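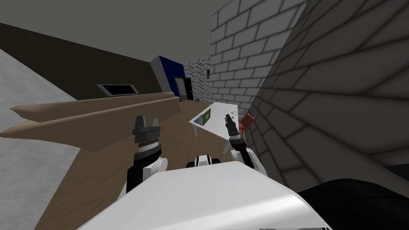

*A wooden shelf, seen past two raised grippers. Rendered.*

I've been reading decluttering advice again, and I still don't buy the one-year rule. You know it: if you haven't used a thing in a year, it goes. Saadet Kahraman swears by it and got rid of 19 boxes in March. She has since bought a second fondue set.

My problem is the year. Who picked it? I own a pipe wrench I've needed twice in seven years, and both times there was water on the kitchen floor. By the rule it should have gone to the thrift store in Eston long ago.

Then there are the apps. I tried Cukeo, which wants you to log every object you own and "score" it. I quit at the spice drawer. The sign-up page promises a calmer home in 2 weeks – calmer for whom, I'd like to know, with 1,000 things to type in.

Amado Baluyot keeps one bin by the door and empties it when it's full. No scores. I'm trying that next, though I give it until the first rainy weekend.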